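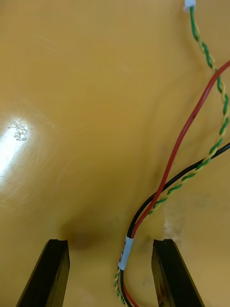 Gelbliche, glänzende Oberfläche mit feinen Kratzspuren und Lichtreflex.

Rokville ordnet Verkehrsführung am Knoten Sadelel neu

Rokville, 7. Februar — Das Tiefbauamt Rokville hat den Entwurf für die Umgestaltung der Sadelelstraße zwischen Bahnunterführung und Marktring veröffentlicht. Der Planungsabschnitt ist 392 Meter lang. Vorgesehen sind beidseitige Radfahrstreifen, eine geänderte Signalisierung am Knoten Marktring und der Wegfall der freien Rechtsabbiegespur in Fahrtrichtung Norden.

Grundlage des Entwurfs ist eine Verkehrsuntersuchung des Ingenieurbüros Van Dijk. Demnach befahren werktags etwa 2098 Kraftfahrzeuge den Abschnitt. Die Leistungsfähigkeit des Knotens bleibt nach den Berechnungen auch ohne die Rechtsabbiegespur in der morgendlichen Spitzenstunde ausreichend. Die Umlaufzeit der Lichtsignalanlage wird angepasst, die Freigabezeit für den Fußverkehr verlängert sich um sechs Sekunden.

»Der Entwurf hält die Regelbreiten auf ganzer Länge ein. Im Bereich der Unterführung war das nur durch eine Verschiebung der Fahrbahnachse möglich«, erklärt Projektleiterin Zlata Tymoshchuk.

Der Linienbusverkehr bleibt auf der Sadelelstraße. Die Haltestelle Skeltuleck wird in Richtung Marktring verlegt und als Haltestelle am Fahrbahnrand ausgebildet; die vorhandene Busbucht entfällt. Bordhöhe und Leitelemente werden für den barrierefreien Einstieg ausgeführt. Im Seitenraum entfallen acht Stellplätze. Eine Ladezone vor den Geschäftshäusern am südlichen Ende bleibt erhalten.

Andor Virág, Sprecher der Anliegergemeinschaft, fordert ergänzend eine Geschwindigkeitsbegrenzung in der parallel verlaufenden Gerbergasse. Das Tiefbauamt prüft den Antrag in einem gesonderten Verfahren — er ist nicht Gegenstand der jetzigen Auslegung.

Die Planunterlagen liegen im Technischen Rathaus während der Dienstzeiten aus. Stellungnahmen sind schriftlich an das Tiefbauamt, Abteilung Verkehrsplanung, zu richten. Der Baubeginn ist für Juli vorgesehen, vorbehaltlich der Mittelfreigabe durch den Stadtrat.

Pressekontakt: Yurii Stasiv, Tiefbauamt Rokville, Öffentlichkeitsarbeit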